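Quiroga Releases Julau 3, a Motion Planning and Perception Package for Two-Arm Workcells

Thu 14 March - Quiroga today released Julau 3, the third major version of its control software for pairs of robot arms that share one workspace. The release adds a planner for reaching into shelves and other tight openings, a new soft-object detector and a replay tool for tracing failed motions. It is available now to current license holders.

Development and testing were carried out on the company's shelf cell, where two arms on a common rail work with sponges and a small children's shelf. 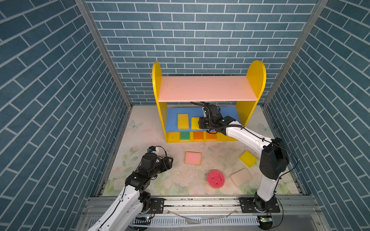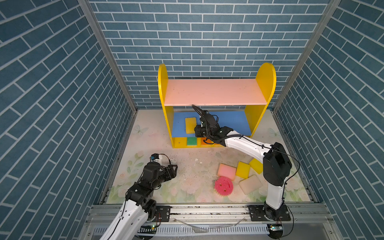 Quiroga's shelf cell. In both views the right arm is reaching into the shelf and the left arm's gripper is over the floor mat.

Planning in confined openings

Earlier versions of Julau treated a shelf as one solid block with a marked entry zone. This was safe but caused the planner to reject many reaches that the arm could have made. Julau 3 models each board and side panel as a separate surface and checks the full arm against all of them, including the gripper, the wrist and a user-defined allowance for cables.

The cable allowance was requested by several integrators. It is set per joint and grows as the joint turns away from its home angle. Plans that would pull a cable across a board edge are dropped before they reach the controller.

"Most of our rejected plans in version 2 were rejected for the wrong reason," said Ivana Tapia, who leads the planning group at Quiroga. "The planner now reports which surface and which link were in conflict, so an engineer can see whether to move the shelf, change the grasp or correct the model."

Shared workspace scheduling

Each arm is planned separately and then checked against the other's timed path. When two paths conflict, the scheduler delays one arm or asks for a new path, depending on a cost set by the user. The check runs every 200 milliseconds during motion. An arm that is holding an object has priority by default - this can be changed in the cell file.

Detection of soft objects

The new detector, developed under the name Gumside, estimates the outline and resting angle of foam and sponge parts. It handles pieces that are tilted or partly hidden by a gripper. When too little of an object is in view, Gumside returns no pose and the planner asks for another camera view.

Gumside ships with 19 preset object profiles. Users can add profiles from the command line. Printed or patterned backgrounds no longer need to be masked by hand, although the company still recommends recording a background reference after any change to the floor covering.

Replay tool

Julau 3 records joint positions, planner decisions and detector output on one clock. The replay tool steps through the record and can rerun any single decision with changed settings, without moving the arms.

"We had the logs before, but in separate files with separate clocks," said Benedikt Kröger, software engineer at Quiroga. "Lining them up by hand took longer than fixing the fault."

Upgrading

Cell files from version 2 can be converted with the supplied script. Custom grasp plugins must be rebuilt. Version 2 will receive fixes until the end of June.

Media and technical contact: Telma Ledesma, Quiroga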